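Ticket: Subtitles out of sync on Kitamdale, episodes 5 through 8
Opened by: Annapurna Gowda
Assigned to: Nithin Lobo
Priority: Normal
Status: Resolved

Annapurna Gowda, 9:10 a.m.
English subtitles on Kitamdale run late starting with episode 5. Episode 4 is fine. In 5 the first line is on time, but by the scene where Ingrid reads the letter the text is well behind the voices. Same on my TV and my laptop. Turning subtitles off and on does nothing. Three other members have posted about it in the episode thread.

Nithin Lobo, 9:42 a.m.
Checked episode 5 on the web player and I see the same thing. It gets worse the longer the episode plays, so a fixed offset won't help. Checking whether the file matches the video version we have.

Nithin Lobo, 10:25 a.m.
The subtitle file was timed to the broadcast version, which has a different frame rate from the streaming version. Episodes 1 to 4 came in an earlier batch and were timed to the right one. Episodes 6, 7 and 8 have the same problem as 5. Asked Kavitha for the original project files.

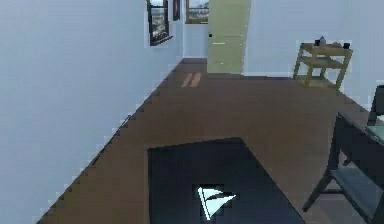 Sturka Drama Library

Kavitha Iyengar, 11:30 a.m.
Project files are in the shared folder. The season has 3,601 subtitle lines in total and 2,497 of them are in episodes 5 to 8. Please don't retime by hand. Run the frame rate conversion first, then spot check the start, middle and end of each episode.

Nithin Lobo, 1:15 p.m.
Conversion done for all four. 5, 6 and 8 line up all the way through. 7 is good until the wedding dinner, then everything after it is 2 seconds early. The streaming version has a longer pause there before the brother walks in. Shifted the lines after that point and checked to the end credits.

Jagadeesh Pisharody, 2:05 p.m.
Watched 7 from the dinner on. Timing is good. One line in the kitchen argument still says "my uncle" and it should be "my father-in-law" — it changes who they are talking about. Fixed it while I had the file open.

Nithin Lobo, 2:20 p.m.
New files uploaded. The player keeps old subtitles stored, so anyone who already opened these episodes needs to close the app completely and reopen it. On the web, reload the page.

Annapurna Gowda, 4:48 p.m.
Episode 5 is fixed on the laptop. The TV was still late until I signed out and back in. Now good on both. Haven't tried 8 yet.

Ingvar Bach, 5:10 p.m.
Added the sign-out step to the help page for TVs. Closing. The missing song lyrics in episode 2 are a separate ticket, please don't add them here.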